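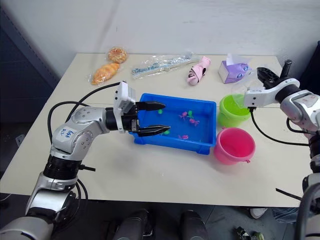

Blue tray with six toy fish, and the two arms at the table.

We use cookies to remember your login and your language. Accept / Manage settings

Leaf section measurements come out double in Mottram
Posted 17th July by Amado Quiambao
5 comments

Status: solved (one small question still open, see the end)
Category: Calibration and scale bars

Equipment: Barell teaching microscope with three objectives (4x, 10x, 40x), Gellwood eyepiece camera, Mottram measuring program on a Windows laptop. The image size of the camera is set to 2000 x 2000.

Problem

I prepare the slides for the plant biology course at Trudley. The students cut thin sections of a privet leaf, stain them, take a picture, and measure the cells of the palisade layer with the line tool. In June everything was normal. Now the palisade cells are twice as long as in our old worksheets, and the whole leaf is twice as thick. The pictures are sharp and the cells look healthy. Only the numbers are wrong.

At first I believed the leaf was the reason. Leaves grown in sun have a thicker palisade layer than leaves grown in shade, and this time I had taken them from the other side of the hedge. But I don't think sun can make every layer exactly double, and the epidermis too.

What I tried

1. Closed the program and restarted the laptop. No change.

2. Measured one of the prepared slides that we bought some years ago. It has the thickness of the section written on our card from earlier measurements. The program again gave double. So it is not the fresh leaf, and it is not the way the students cut.

3. Took out the camera and put it back, because it can sit too high in the tube. It was sitting correctly. I cleaned the lens of the adapter also. The picture became nicer but the numbers stayed the same.

4. Put the calibration slide under the 10x objective. This is the glass slide with a ruler of one millimeter, divided in 100 parts, so one part is 10 micrometers. I took a picture and measured ten parts. It should give 100 micrometers. The program gave double of this. I was happy to see it, in a way, because now I had a fault I could repeat without any leaf.

5. Deleted the calibration for 10x and made a new one. I followed the help page: open the live view, draw a line along the ruler, type the real length, save. Then I took a new picture of the same ruler and measured. Still double! This is the point where I opened the ticket.

Reply from Mottram support

Hello Amado, thank you for the clear steps. Can you tell us which size is shown at the bottom of the live view window, and which size is shown when you open a saved picture? Please don't change any setting before you look.

My answer

The live view says 1000 x 1000. The saved picture says 2000 x 2000. I had never looked at the bottom of the live view before. I thought it was always the same as the camera setting.

Reply from Mottram support

Then we have the cause. Your live view is running at half size, and the calibration is stored as micrometers per pixel of the window where you draw the line. In the saved picture the same object covers twice as many pixels in each direction, but the program still uses the old value. Please make the calibration on a saved picture of the ruler, or set the live view to full size first. Either way is fine. You need to repeat it for each objective.

What worked

I did it on saved pictures. For each objective:

- focus on the ruler with the fine focus, and turn the slide until the ruler is level in the picture
- take the picture and open it from the folder
- choose Calibrate, draw the line from the left edge of one mark to the left edge of another mark (not from left edge to right edge, the marks are thick at 40x)
- type the length, and save with the name of the objective
- take a second picture and measure a different part of the ruler as a check

With 10x the check gave 100 micrometers. The 4x was also good. After this I measured the prepared slide again and it agrees with our card.

With 40x I had trouble once more, but this one was my own mistake. I had saved the new value under a new name, and the old 40x was still in the list above it. The program selects the first one. I removed the old one and now it is correct.

About the old pictures

I asked if the students must take all their pictures again. Support says no, the picture files are not changed, only the scale used for them. Open the picture, choose the right calibration from the list, and the lines are calculated again. However, a scale bar that was already burned into an exported copy will stay wrong. We have several of those in the lab reports and I will ask the students to export again.

Still open

I don't know why the live view changed to half size. Support thinks it could be the USB port, as the Gellwood camera goes down to a smaller live view when the connection is slow. I did move the cable to the other side of the laptop when we changed the bench. I will test both ports when the room is free and write the result below.

Shares: 2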